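Section 4: Fitting and care of the removable covers

This section applies to the Tinstead two-seat, three-seat and corner sofas with zip-off covers. If your sofa has fixed upholstery, go to Section 5. Feet, frame bolts and connecting brackets are in Section 3 and must be finished before the covers go on.

4.1 Before you start

Check the bag marked COVERS against the packing list. Each cover has a sewn label inside the zip opening with a letter and a size. Seat covers are S, back covers are B and arm covers are A. Left and right arm covers are not interchangeable. Left and right are given as you face the front of the sofa.

Take off watches and rings. Wash and dry your hands if you have been handling the feet or bolts, as the bolts are shipped with a light coating of oil.

Caution: Do not cut the bags open with a knife. The fabric sits directly against the plastic. Tear along the perforated strip.

4.2 Fitting a seat cover

1. Lay the cushion insert on a clean floor with the zip side facing you. The firmer foam layer has a blue dot on one corner and goes underneath.

2. Open the cover zip all the way, including the last few centimetres around the corner.

3. Fold the insert in half across its width and slide it in up to the front edge of the cover. A second person makes this easier on the three-seat model.

4. Let the insert open out, then reach in and push each front corner home. Line up the insert seam with the cover seam.

5. Close the zip slowly, holding the two sides together ahead of the slider. If it jams, back it off and check for lining caught in the teeth.

6. Tuck the zip pull into the small fabric garage at the end.

Note: New covers are tight. They relax after a week or two of ordinary use.

4.3 Fitting an arm cover

1. Pull the cover down over the arm from the top until the inner seam sits along the edge of the arm pad.

2. Press the hook-and-loop strip along the underside of the frame, working from front to back.

3. Feed the rear flap through the gap between the arm and the back, then fasten it with the two elastic loops.

4. Check that the front panel hangs straight. If it leans, undo the strip and start again from step 2.

Caution: Keep small children away while the arm is uncovered. The staples along the frame edge are sharp.

4.4 Washing

Vacuum the covers every fortnight using the soft brush head. For a full wash, take the covers off and do all the covers of one colour in the same week, even if only one is marked. Covers washed separately will drift apart in shade.

1. Close every zip and turn the covers inside out.

2. Wash cold on a gentle cycle with a liquid detergent that has no bleach or optical brightener. Do not add fabric softener.

3. Spin on the lowest setting.

4. Dry flat or over two lines, in the shade. Do not tumble dry.

5. Refit while very slightly damp at the seams, and leave the sofa unused overnight.

Caution: Never wash the cushion inserts. If an insert gets soaked, stand it on its edge in moving air and contact the service desk.

4.5 Spills

Blot with a white cloth straight away. Work from the outside of the spill toward the middle. Do not rub — the weave will fuzz and the patch will show long after the stain has gone. The Iletti cleaning kit, part 186, is suitable for all woven covers in this range. Try it first on the inside of the rear flap and let it dry fully.

4.6 Replacement parts

Single covers can be ordered by the label letter and size. The order code for a spare zip slider is 103, and for a set of elastic loops it is 27. Have your receipt handy when you contact us. Cover enquiries go to Mahnaz Amini at the service desk.

4.7 Matching a replacement cover 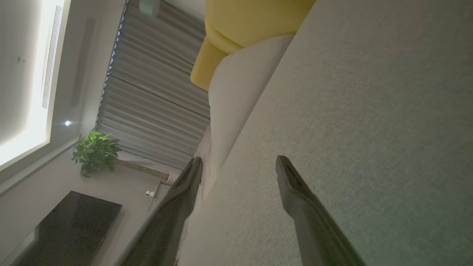 Order a swatch before you order a single replacement cover, and compare it in the room where the sofa stands. Put the swatch flat on the seat, then move it to each end and look again. A pale woven fabric in dim light can run from warm beige to a slightly greenish grey across the one surface, and a cream-white piece nearby makes the grey-beige look darker still. Check the swatch once in daylight and once with your usual lamps on, and go by the daylight result. Swatches are free and can be kept.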